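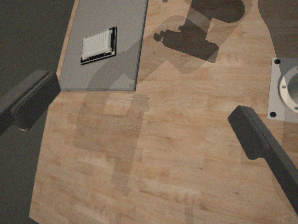 Bench view, rendered, gripper open over the table.

The plate-handling cell at Restside has run in simulation since I last posted, and the rota has already changed. Filling and sealing stay with the technicians. Moving trays between stations goes to the arms – 900 moves in the current test set, 30 per batch. 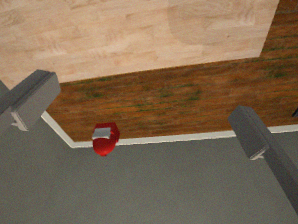
Clikau Ltd | Brelusville | Bench Automation

Euan Tennant used to spend his mornings carrying trays. He now writes the fault notes and decides which grasps get rerun. He says it is easier on the wrists and harder on the eyes, and he has asked for the screen work to be split among seven people. I agree with him. Grading is unchanged, which the union rep queried.

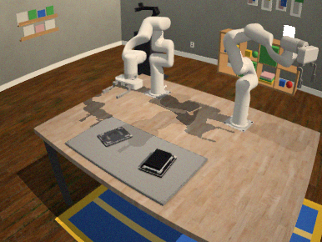 Both arms at the table, two dark items on the mat.

Job 1587 in Farouk, our scheduler, covers the handover timings. Still open: who signs off a rerun on the late shift. Target for that is December.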